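**Stovthorpe sheet set from Bremumska, queen, the cream one. Quick review, long version below if you have time.**

4 out of 5. Would buy again at the sale price. Not at full.

Had these since April so this isn't one of those "just opened the box, five stars" things. Washed plenty. Slept on every night, folded laundry on most afternoons.

**Ordering**

Paid 56 dollars for the set. Regular price on their site is 92, which I think is too much for cotton this plain. The listing had 2,154 ratings when I ordered and I read maybe the first two pages, half of them complaining about the color. More on that in a sec.

Shipping took 7 days. Came in a cloth bag made of the same stuff as the sheets, drawstring, decent size. I keep clothespins in it now.

Set is one flat, one fitted, two pillowcases. No extra cases unless you buy seperately, and they want too much for those.

**Color**

OK so the color. They call it "Oat." It's cream. If you want tan or anything close to actual oats you'll be let down, and I think that's where the bad reviews come from. I wanted cream so I'm happy. Next to a bright white pillowcase it looks a little yellow — next to wood or gray it looks great. Get the matching cases and don't mix.

Shows everything, by the way. Coffee, lint from dark socks, pen. Coffee came out with cold water and dish soap. Pen did not.

**Feel**

Stiff out of the package. Really stiff, kind of papery. First wash didn't do much. By the fourth or so it had loosened up and now it's soft but still has some body to it, not that slippery feeling my old Brandlow set had. Cool in summer. Haven't tried them in real cold yet.

Bit of a factory smell at first. Gone after one wash with the windows open.

**Laundry stuff**

This is where I've gotten the most use out of the thing, weirdly. I use the bed for folding. Always have, the kitchen table's too small and there's always mail on it. The old slick sheets were terrible for this, a stack of shirts would slide over if you bumped the mattress. These have enough grip that a pile stays put.

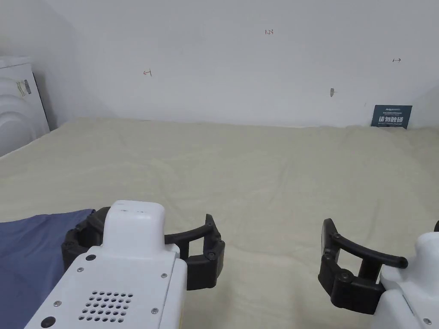 *The cream, with something blue-gray on it. Color's pretty close to what I see at home.*

Dark stuff is easy to spot on it too. I used to lose gray socks on my gray sheets all the time, dumb problem but a real one. Now I dump the basket, pull shirts to one side, socks to the other, done before the coffee's cold.

One warning. Wash anything new and navy a couple times before it goes on these damp. I left a wet towel on the corner for an hour and got a faint blue patch. It's fading but I know it's there.

**Wrinkles**

Yes. Lots. Tumble dry low and pull them out right away, or live with it. I live with it. If you leave them balled up in the dryer overnight you'll need to run the whole load again with a damp washcloth. Tried ironing the flat sheet one time. Never again, it's huge.

**Fit**

Fitted sheet is deep, good elastic all the way around and not just the corners. My mattress is on the thick side plus a topper and it still goes under. Stays on. The Virk set I had before this popped off the same corner every single night so that alone is worth a star.

No tag or stripe to tell you which side is the long side. Come on. I put a safety pin inside one corner, works fine.

Flat sheet is generous, tucks in at the foot with some left over.

**Wear so far**

- Couple of tiny pills down by the feet, none up top
- One loose thread on a pillowcase hem, snipped it, no run
- Shrank a little on first wash, fitted still fine, pillowcases now snug
- Elastic same as day one

Pillowcases are my main gripe. Snug going in and there's no flap, so the pillow pokes out the end by moring. Missing star is for that and the stiff first few weeks.

Wait for a sale, wash before you use it, skip the fabric softener (made mine feel waxy, took two washes to get it out). Will update if the seams go.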